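How to run a tabletop robot demo at your open day

Posted by Shiela Marquez, 2024-04-30

We've had the doors open at our Lalberg workshop for three years running now, and every year somebody from a school or a makerspace emails me afterward to ask how we set up the arm table. I love getting those emails! So I've finally written the whole thing down, including the bits we got wrong.

I'm assuming you already have an arm that moves, a gripper that closes, and somebody who knows how to stop both. Our arm is a Skemine and the control software is called Skaltska, but most of this will carry over to whatever you've got on your bench.

What you'll need

A sturdy table, ideally pale and not shiny
An arm with a two-finger gripper and a wrist camera
A big screen for the wrist camera view
A handful of ordinary objects from a kitchen cupboard
Floor tape, a rope barrier and a second stop button
Two people per shift, one to run the arm and one to talk

Step 1: Pick one task and stick with it

Our first year we had a program of six tasks and it was chaos. The arm was forever being reset, and people wandered off during the gaps. Last July we ran cups and nothing else, all day, and had the best crowd we've ever had.

Cups are great. Everybody in the room has picked up a cup that morning, so they already have a feeling for how hard you squeeze and where you put your fingers. You don't need to explain the goal. A four-year-old will shout "it's going to drop it!" well before the grown-ups have figured out what's going on.

Step 2: Set up the table the night before

Put the table where people can stand on two sides of it and keep the other two for your crew. Mark the arm's full reach on the floor with tape, then set your rope a good step outside the tape. Kids lean.

Bolt or clamp the base, then run the arm slowly through every pose it will use on the day. Watch the cable at the elbow while you do it. Ours snagged on a clamp handle at the Lumanlan hall show and we lost most of the morning to it.

Set the lights last. You want soft, even light with no spotlights, and if the hall has big windows, check again at the hour you'll be running. A low sun across the table at four in the afternoon will give you grief.

Step 3: Get the wrist view up on the big screen

This is my favourite part of the whole setup, and if you only copy one thing from this page, please copy this one. From behind a rope, all anybody sees is an arm bending over a table. Put the wrist camera on a screen and suddenly they're riding along with it. 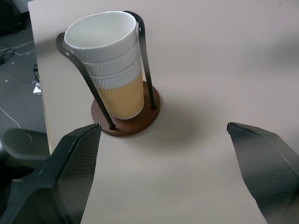

Choosing a start position comes next, and it's worth taking your time over. Park the arm so that both fingers show at the bottom of the screen with clear table between them, and put the target a little way off. I like the cup stand up and to the left of that gap, as we have it with the white ceramic cup nested in the paper one, because visitors can see right away that the arm will have to shift over before it can do anything. Then ask them which way it should go. You'll get pointing, arguing, and usually one very confident kid who is correct. The wire arms on the stand are good for conversation too. Ask how they'd get the cup out without bumping the metal, and let them act it out with a thumb and finger.

Leave the view up between runs. Plenty of people will stand there quite happily watching a still table and waiting for something to happen.

Step 4: Rehearse the reset

The reset is the part where you put everything back so the arm can go again. It's dull and you will do it all day long. Practise it until your helper can do it without talking.

1. Send the arm to its park pose.
2. Press pause in the software and say "paused" out loud.
3. Reach in, put the stand back on its mark, and straighten the cups if they need it.
4. Step out past the tape and say "clear".
5. Only then does the operator press run.

We say the words out loud every single time, even at closing when we're all tired. Visitors pick it up as well. By lunch last year we had a row of kids yelling "CLEAR!" along with us, and I was so pleased I nearly forgot to press the button.

Use pencil marks for the object positions. Bright tape on the tabletop looks tidy, but our vision setup kept taking an interest in it.

Step 5: Let people have a turn

If you have a hand controller, cap the speed way down. We keep the arm at 24 millimetres per second for visitor turns, and that feels painfully slow to us and just right to somebody holding the controller for the first time. Give each person one go at lining up the fingers with the cup. They don't have to finish the pick. Lining up is the fun bit, and it keeps the queue moving.

Stand beside them with your hand on the second stop button. Tell them what it's for before they start, so it isn't a shock if you use it.

Step 6: Talk about the misses

The arm will miss. Please don't rush to cover it up! Last July we logged 1342 tries at the cup table and 1000 of those were good picks, a number so round that I recounted it. I wrote both figures on a whiteboard and updated them through the day, and people came back just to see how we were doing.

When it misses, ask the crowd what they think went wrong. Too far left? Closed too early? Sometimes they're right, and sometimes they spot a thing we haven't. A retired baker told me our gripper was coming in too steep, and I changed the approach angle that evening. It helped.

A few questions I get every year

How long should one run take?
Under a minute. If yours is slower, shorten the travel before you speed up the arm.

Can we use real ceramic?
We do, and the sound when it touches down is lovely. Keep a dustpan under the table and a spare cup in the box, and stick with paper cups for visitor turns.

Do we need a script?
A few notes on a card are plenty. Whoever is talking should know the task, the stop rule and where the washrooms are.

What about people who are nervous around the arm?
Start them at the screen and let them come over to the rope when they feel like it.

If you run one of these yourselves, send me a note and tell me what you used in place of cups. Somebody in Lalberg is already trying it with lemons, and I want to hear how that goes.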